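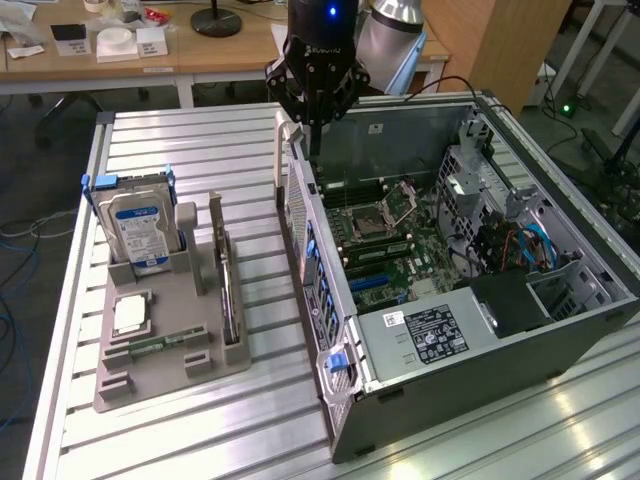

Search products, spares and guides

Nemgate 75 Refurbished Tower

The Nemgate 75 is a second-hand desktop computer that has been taken apart, cleaned, put back together and given a new name. We would like to claim more for it than that, but the Tresham workshop has a policy on adjectives and we used up this year's allowance on a monitor stand.

It is a full-size tower. It goes on the floor or, if you have a deep desk and a forgiving outlook, on top of it. It will do letters, accounts, video calls, web browsing with a reasonable number of tabs, and the sort of spreadsheet that was started by somebody who has since left. It won't play the latest games at any setting you'd enjoy. Customers who want coloured lights should look at our Bruser range, where there are plenty.

What you get

The tower, a mains lead with a UK plug, and a printed card showing which socket is which. Keyboard, mouse and screen are sold separately, as most people buying one of these already own three of each. We don't include a mouse mat. We used to, and they came back with the returns looking worse than the computers.

Inside there is 16 GB of memory, a 512 GB solid state drive and a spare bay for a second drive. The spare bay comes with its screws taped to the inside of the side panel. Please don't throw the tape away before looking at it.

There is no wireless card as standard. You can add one when ordering, or plug in a network cable, a piece of technology that has never once asked us for a password.

Condition

We sell the 75 in two grades.

Tidy: small marks, mostly on the side that faces the wall. You would have to go looking.

Honest Wear: scratches, the ghost of an asset sticker, possibly a dent. Works exactly the same as Tidy and costs less. Staff buy this one.

Every machine has had its drive replaced, its fans checked and fresh thermal paste put on the processor. It then runs overnight under load in a back room at Tresham, where it also serves as the heating. Anything that stops, rattles or smells is pulled out and used for spares.

Noise

Quiet, with a qualification. At idle you'll hear a low hum. Ask it to export a long video and the fan will let you know how it feels about that. It settles down again within a minute or so of the job finishing. If yours hums loudly all the time, check that it isn't standing on a hollow cupboard. Two folded tea towels have cured more of these than our returns desk has.

Opening it up

The side panel is held by two thumbscrews at the back. Switch off at the wall, pull the lead out, lay the tower flat and slide the panel backwards before lifting. If it won't lift, you haven't slid it. Force is not needed at any stage, and the warranty people can tell.

You may add memory, drives and expansion cards without losing your cover. Changing the processor is allowed too, though bent socket pins are yours to keep. The power supply is a sealed unit and should stay that way.

Prices and order codes

1258 — Nemgate 75, Tidy, £189
1507 — Nemgate 75, Honest Wear, £154
1000 — Schwerdtfeger wireless card, fitted, £18

The order codes aren't in any sequence. They came with the stock system and we have learned to live among them.

Prices include VAT. Discounts are available to schools and charities ordering five or more; ask before you pay, as we are slow at giving money back and slightly sad about it.

Delivery

Mainland UK delivery is £9.50 by courier, normally within three working days. The box is large and heavy and says so on four sides. Someone needs to be in to sign for it. We do not deliver to "behind the bins".

Collection from Tresham is free by appointment. Bring a car. One customer came on a bicycle and we still talk about it.

Returns and warranty

You have 30 days to change your mind and 12 months' warranty on parts and labour. Keep the box for the first month, cat permitting. If something goes wrong, send us the serial number from the label on the rear and a sentence on what it does or fails to do. "Broken" is a word, and we'd prefer the sentence.

Warranty covers faults. It doesn't cover tea, soup, being dropped down stairs, or software installed by a nephew.

Your old machine

We take old towers in part exchange, working or not, for £10 off. Please wipe or remove the drive first. We destroy any that arrive, and we don't look, but you'll sleep better.

Stock and prices checked July 2025. Orders placed in the last week of December go out in the new year.

Contact us | © Nemgate Computers, Tresham | Back to top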